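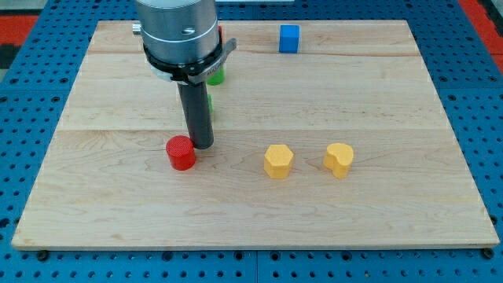

The maple board on its blue pegboard table, with the little red cylinder, at the Starnaver open day.

I almost skipped the Starnaver open day because Stumport is 86 miles from my house and it was raining, but I'm so glad I went! The tables were what got me. They're blue and full of holes in neat rows (I want one for my garage), and this one had a pale maple board lying on it, wide planks, with a soft wavy grain I could have stared at all afternoon. Such a nice piece of wood – and then that bright red cylinder sitting on it, short and squat like a checker that grew.

Lunch was soup from the Safavi truck out in the parking lot, and the line was long but it moved. I missed the talk in the Utodora hall, which filled up early – it only seats 240. They're doing another open day in May, and parking is free if you come in by the back gate.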